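Javeck Handheld Gripper, Series 2

Wrist-tracked demonstration tool for pick-and-place and soft goods work
Sold singly or as a left and right pair. Supplied with the Ruchti mounting kit.

Overview

The Javeck Handheld Gripper is a two-finger tool held in the operator's hand and closed with a trigger. A camera on the tool body looks forward past the fingers. The operator carries out a task at a normal table, and the tool stores the video, the finger opening and the position of the tool as one recording. No robot arm is needed at this stage. The same fingers can later be fitted to an arm, so what the camera saw during recording is close to what it sees when the arm is running.

Series 2 replaces the earlier sprung trigger with a geared one. The jaws now move evenly over the whole of their travel, and the force at the tip no longer drops off when they are nearly shut. Owners of the first series can buy the geared trigger as a spare part, but the body has to be returned to Morkside for fitting.

Choosing between the gripper and the tracked glove

We are often asked whether to buy the gripper or the Tistus Tracked Glove. Both write the same file format and both can be used in pairs. They differ in what they record and in how much work is left afterwards.

The gripper records a motion that a two-finger arm can repeat directly. The operator is held to the limits of the tool, so a fold that needs three fingers will have to be done another way. Operators new to it are slow with cloth for the first hour or two. Small parts and rigid boxes give less trouble.

The glove leaves the hand free. Folding, tucking and smoothing are quicker, and the operator tires less. The position of the hand comes from a tracker puck on the back of the glove, and finger motion has to be converted before a gripper can use it. If the target arm carries a two-finger gripper, allow time for this step.

For sites that have not settled on a method, we suggest borrowing one of each and running the same task with both. Cloth and an open-topped container make a good test: the cloth changes shape, and the container walls block the view at close range.

Camera view

The tool camera is fixed-focus. Objects very near the lens will be soft, and pale or bright cloth under strong ceiling lights may wash out. Lower the exposure setting before a long session and check the first recording on a full-size screen. A head-height camera is recommended as a second view for any task with a container. It keeps both hands and the table top in sight when the tool camera is close to a wall or rim.

Pink cloths and a blue plastic container, from the gripper camera and from head height:
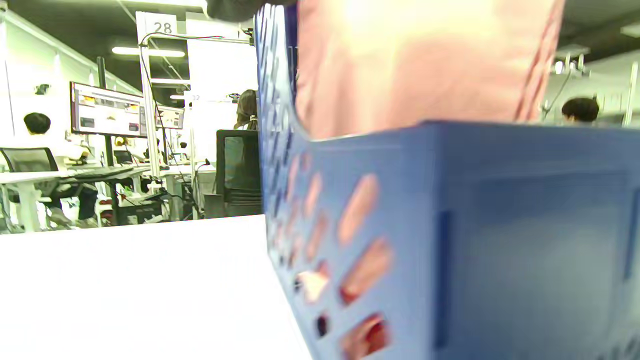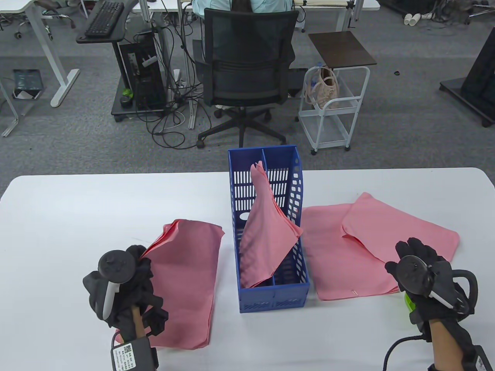 Specification, gripper

Jaws: two, parallel, geared trigger
Finger pads: moulded rubber, replaceable
Camera: forward-facing, fixed-focus, colour
Recordings held on the tool: up to 1,000
Connection: single cable, locking plug
Handedness: either hand
Mounting: Ruchti plate, 14 mm spacing

Specification, glove

Material: black stretch fabric
Tracker: puck on back of hand, removable
Sizes: small, medium, large
Washing: by hand, with the tracker removed

What is in the box

Gripper with camera fitted
Spare pair of finger pads
Ruchti mounting kit
Cable and cable clips
Printed setup sheet

The head-height camera, trackers and table stand are sold separately.

Setup notes

Fit the finger pads first and close the jaws fully. Connect the cable, then hold the tool still until the light on the body stops blinking. Set the zero point for the jaws from the menu. Repeat this whenever the pads are changed — worn pads and new pads differ enough in thickness to upset the reading.

With more than one camera in use, start all of them from the same controller. Recordings started by hand can be lined up later, but it is slow work and the error is larger.

Keep the cable on the outside of the forearm. Clips are supplied for this. A loose cable will catch on basket rims and drawer fronts.

Warranty and returns

The tool carries an 18 month warranty against faults in the body, trigger and camera. Finger pads and cables are treated as consumables. Loan units should be returned to Morkside in the original case with all clips and both sets of pads.

Related products

Tistus Tracked Glove, pair
Ruchti Arm Adaptor Plate
Javeck Wide Finger Set
Javeck Multi-Camera Controller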